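Putting a sponge in a dish, 900 times

I've been at Vemwood for most of the winter now, and people keep asking what I do all day. The short version is that I pick things up and put them down with a gripper in each hand, and a computer records it. The longer version is below, mostly so I can send my brother a link.

The group I work in is trying to get a pair of robot arms to do small household jobs. They learn from examples. We could drive the arms themselves to make the examples, and for a while we did, but it was slow and hard on the shoulders. So since February we have been using hand-held grippers. You hold one in each hand, do the job the way you want it done, and the motion and the video get saved together as one episode.

The current task is the sponge. The sponge starts somewhere on the table, the dish starts somewhere else, and at the end of the episode the sponge should be lying in the dish. We call the task Larnholm, after the street Viorica Papadopoulos lived on when she wrote the first version of the instructions. The one before it was Drekent and I never got an explanation for that.

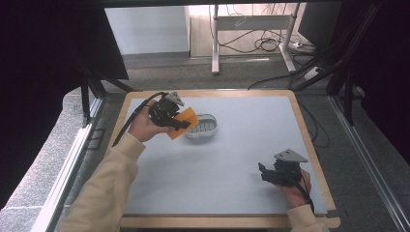
Sponge in the left gripper, dish beside it, right gripper empty.

The target for Larnholm is 900 episodes. That sounds like a lot until you see how fast a single one goes by, and then it sounds like a lot again once you have done an afternoon of them. We are at 700 as I write this. Arlindo Arruda and I split the sessions, and he does more of the mornings.

Most of the work is in the variety. If the dish always starts in the same place, the arms learn that place and very little else. So the sheet by the table has starting layouts on it: dish near, dish far, dish at an angle, sponge flat, sponge on its edge. You set the layout, step back, pick up both grippers, start the recording, do the job, stop. Then you set the next one. I used to pick layouts out of my head and thought I was being random. Viorica plotted my starting positions one evening and nearly all of them were in the same patch of table, a comfortable reach from my left side. We went to the printed sheet after that.

Speed matters too. My first week's episodes were too fast. I was used to my own fingers, and I would grab and drop in one swing. The model trained on those learned to swing and missed the sponge by a good margin. Now I come in level, close, wait a moment, lift, and travel at an even pace. Arlindo is naturally slower than me and his data has always been cleaner. He puts this down to having worked as a house painter.

The part I find hardest is letting go. A sponge sticks a little to the pads, and if you open the gripper and pull straight up, it can ride along with you and land crooked. What works best for me is to open wide, hold still, and only then back off. You can tell from the gripper video whether it was done properly, because there is a clean stretch at the end with open fingers and nothing between them. 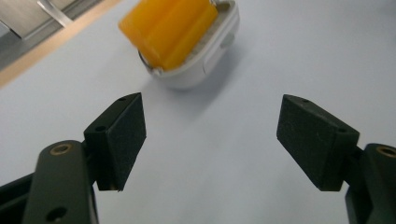 From one of the gripper cameras: the fingers apart and the dish farther up the table.

I watch a lot of this footage. Every session gets reviewed by the person who didn't record it, and each episode is marked keep, drop, or ask. Keep is most of them. Drop is for fumbles, a hand in front of the lens, a cable snagging on the table edge, or forgetting to press stop. Ask is for anything odd, like the sponge ending up half over the rim. We argued about those for a while. Viorica's rule now is that if you would nudge it again at your own sink, it isn't finished, so you either nudge it in the recording or the episode goes.

We do keep recoveries, though. If the sponge slips and I pick it up again without fuss, that is a useful thing for the arms to have seen. A set made only of perfect runs gave us a model that froze the first time anything slid. Out of my last batch, 9 episodes were recoveries, and I was pleased with most of them.

The wrists get tired before anything else does. I take a break after each page of the sheet and shake my hands out. The grippers aren't heavy, but you are holding both of them up off the table even when only one is working, and the cables have a pull of their own. I route mine down past the hand now and leave plenty of slack.

When Larnholm is full it goes to the Szczepańska machine for training, and we get the results a couple of days later. Meanwhile Arlindo wants to start on cups. I have asked for 2 days of anything without a printed sheet first, and I'm still waiting to hear back.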